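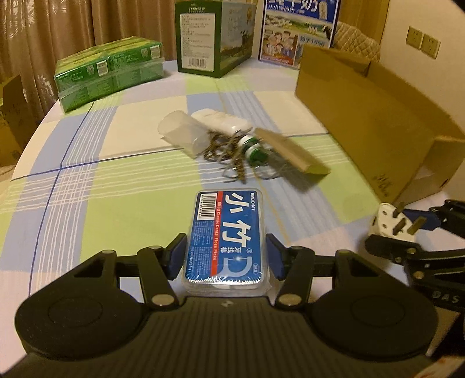

Can a machine tidy the kitchen table yet? Speaker notes, Maltdale evening

Start straight in, no hello slide. Hands up, who has a table at home like this one? Leave time for the laugh.

So, the question I get asked more than any other: when will a robot do my chores? My short answer is "some of them, slowly, and with you in the next room". The long answer is the next 14 minutes, and I love the long answer!

Talk about the box first. A box of floss picks is about as kind as an object gets. Flat sides, stiff enough to squeeze, printing on it that a camera can read. Two soft fingertips, one on each side, and you've got it. Five years ago I'd have been thrilled with that. I still am, a bit.

Then the plug. Small, hard, an odd shape, and it matters which way up it is. Picking up a plug is one job. Getting two prongs into a wall socket is another job altogether, and you and I do it half by feel, behind the sofa, in the dark. (Do the mime. Don't drop the clicker this time.)

Then cords. SLOW DOWN here, this is the bit people remember. A cord has no shape of its own. Pull one end and something you weren't looking at moves. At Skonholm we ran 500 goes at lifting a single cable out of a heap of bits, and the arm brought up something extra in far too many of them. Tell the one about the roll of tape coming along for the ride.

Ask the room: where does the tape go? Wait for answers. You'll get the drawer, the toolbox, "wherever my husband left it". All correct, in their own houses. The gripping is getting good very quickly, but knowing what tidy means in your home is a different sort of problem and I find it the more exciting one.

Shop floor, two minutes only. Jarlath Ó Súilleabháin at Ó Gríofa let us try shelf filling in the stockroom. Cartons in straight rows, same size, same place every morning: lovely, the machine kept going until lunch. Shrink-wrapped packs were harder. The film shines, it slides, and it gives under the fingers. Returns bin: hopeless. Mention the 700 items in the Skolia trial if anyone looks like a retailer.

Where I stand, for the record: sorting boxes, yes. Carrying things from here to there, yes, if the floor's clear. Untangling a charger lead, ask me again next October.

Questions. Someone will ask about ironing. Say no, then show the towel clip if there's time. Leave the gripper on the front table afterwards so people can have a go, and bring spare finger pads.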